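The case for a plain wooden table

My sister Dorottya replaced her dining table in June. The old one was solid wood, bought used, with a mark at one end where a hot pot had been set down. The new one has a glass top. It cost 700 dollars, and within a week there was a cloth over it, then a plastic sheet over the cloth. I have eaten there several times since and have yet to see the glass.

I think she made a mistake, and I have told her so. A table is the most used piece of furniture in most homes. People eat at it, pay bills on it, fix things on it and leave the mail on it. If it needs protecting from all that, it is the wrong table. Wood takes a knock and keeps going, and it can be sanded when it gets bad enough.

Price is the usual objection. Flostari, the furniture store nearest to me, had a wooden table for 1094 dollars last time I went in, and that was before chairs. I would not pay that either. But the secondhand place on the other side of town had a plain one for 132 dollars, heavier and better made as far as I could tell. The top needed cleaning and one leg needed a new screw. Kusum Khurana, who taught the evening woodworking class I took, used to say that old tables get thrown out for problems you can fix with a screwdriver. She was right about most of the ones I have looked at.

There is also the matter of how it looks, and here I know I am giving a personal opinion. I like grain. I like a pale top where the lines go across in waves and get darker in places, so no two parts of it match. A printed surface repeats itself, and once you have spotted the repeat you keep seeing it. With real grain you can sit over a cup of coffee and look at the same few inches for a long time. It is a small pleasure, but I get it every morning.

A pale top gets along with other things, too. Pink plastic on dark, polished wood looks like something left behind by a child. On light wood it looks fine, and you can leave it standing there.

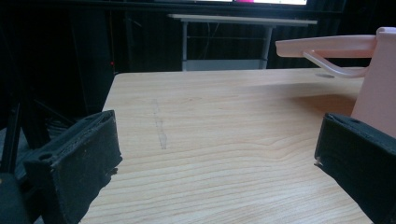
What about stains?

They happen. Mine has a ring from a flower pot and a line of blue ink from a school project 9 years ago. I wipe the table with a damp cloth after dinner, dry it, and oil it when it starts to look dull. That is all the care it gets. I tried a spray polish once and it left the top sticky, so I went back to oil.

I will admit that a wooden table is a nuisance to move. Ours had to go through the window at the last apartment, with two neighbors holding the legs - and it will have to be carried again someday. I would still choose it over anything lighter. Dorottya's old table is in her garage now, under some boxes. I have asked her for it twice.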